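From: Fabian Kuster
To: small-lab-automation list
Date: March 30, 2020
Subject: Re: Gripper budget, one arm or two?

On the list, Marino wrote:
> We've got enough left in the equipment line for one more arm, or for
> a pile of grippers and no arm. My boss wants a number by the end of
> the week and I've got nothing to give him. What did you lot do last
> year? And did you bother with simulation first, or just buy the thing
> and sort it out on the bench?

Hi Marino, hi all,

Good timing, I've had the same spreadsheet open for days! We did it the other way round from most people, I think. We put the Guvon quote in a drawer (it was good for 38 days, so no panic) and spent the time in simulation, running the tabletop jobs we'd want the arm to do and seeing which ones made us change the shopping list. Household stuff, mostly. Pick up the can, leave the spray bottle standing, don't squash the tomato. It's slow going and you feel a bit silly at first, but a render farm we already own is a lot cheaper than a second arm we don't.
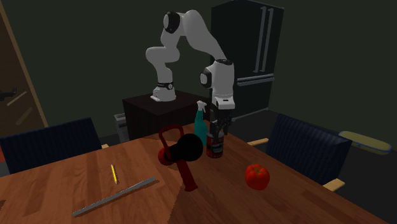 The first thing it changed for us was the mounting. I'd budgeted for a free-standing pedestal because that's what the Guvon sales fellow put in the quote, and pedestals are dear once you add the floor plate and somebody to drill for it. So we tried the base up on a cabinet behind the table, and the reach was fine for everything on our list. We've struck the pedestal off. You'd want to check your cabinet can take the load, obviously — ours in the real lab can't, so there's a line in there now for a steel one from Bareck. Still well under the pedestal.

Second thing was the fingers. You asked about a pile of grippers and no arm, and I'd be careful there. We had three kinds pencilled in and I've cut it to one two-finger model plus a spare set of fingertips. Bareck do the tips in packs of 20 and we'll go through them, so don't let anyone talk you down to a pack of four "to see how it goes". I did that in August and paid for freight twice. 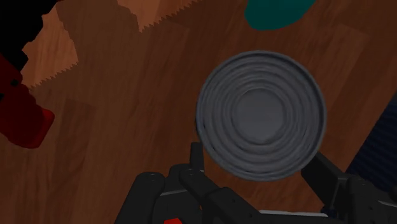 Cameras are where I'd put whatever you've got left over. We had one fixed camera in the plan and nothing for the wrist, and my colleague Flornance kept saying we'd regret it. She was right, I've added a second one. Looking from close in and nearly straight down, a tin is just a grey disc with rings on it, and you can see one finger touching the rim, which is the bit I care about when I'm trying to work out why a grasp went wrong. You lose the rest of the table, though. There's something teal at the top that could be a bowl or a cup for all you can tell, so you still need the wide view as well. Budget for both, and for the cables and mounts, which came to $231 on our last order and weren't on anybody's sheet.

As for one arm or two, I'd say one. Two arms means two controllers, two lots of guarding, double the service contract, and a bigger room. We haven't got the room. If your boss likes a round figure, tell him to hold back 30 per cent of the arm price for everything that isn't the arm. That's what we've done this year and I'm still nervous about it.

One question back to you. Does your finance office let you put simulation time down as equipment? Ours says it's operating, so it comes out of a different pot, and I've been arguing with them about it for weeks. If yours has said yes in writing I'd love a copy!

I can send you the spreadsheet off list if you like. It's a mess and half the tabs are in the wrong colour, but the formulas work.

Cheers,
Fabian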